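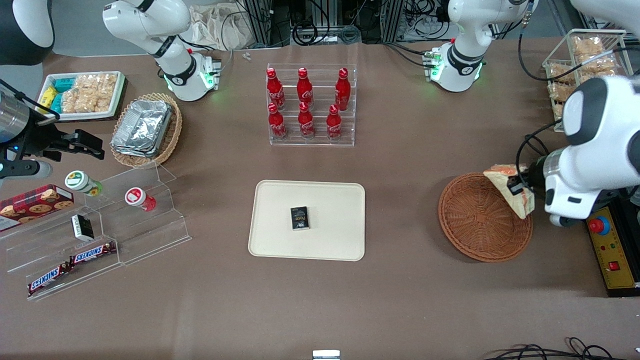 A snack table for Friday

In my country, when guests come, you cook for two days. Since I moved to Gurngate I have learned another custom: you put snacks on a table and everybody takes what they want. At first I thought this was a little lazy. Now I like it very much, and I want to write down how I do it, because my sister keeps asking me.

Begin with the drinks. For a long time I put the bottles in one line, and the labels in the back could not be seen. A tiered rack of clear acrylic is better. With six bottles of Coca-Cola you make two rows of three, the back row stands higher, and it looks like a small shop. I am still proud of this every time.

In the middle goes the large tray, cream color, with a raised rim. Small boxes go on it. I do not fill the tray too early, for people also need a place to put things back.

Then comes the question of baskets. I looked at wire ones from Gruvico and they were fine, but they felt cold to me. I prefer the round woven kind in reddish brown. Chips go into it in their bag, because an open bowl of chips becomes soft in one evening, at least in our humid July. 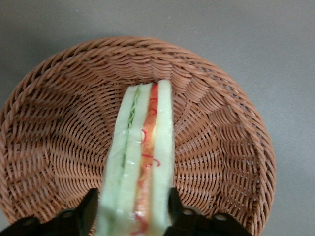
The weave matters more than I expected. If the spokes inside are close together, crumbs stay in the basket and you can shake them out over the sink. If they are too open, you will find crumbs under it for a week. A shiny, synthetic type of strand is also easier to wipe than natural wicker, which my mother would not like to hear.

When children are coming, I think a toy sandwich in the basket is a nice thing too. It has bread and fillings in layers, and they can play shop with it while the adults talk.

I start at 2 in the afternoon and I am finished long before the first guest. Next time I want to try the paper napkins from Rizvi, if they still have the green ones.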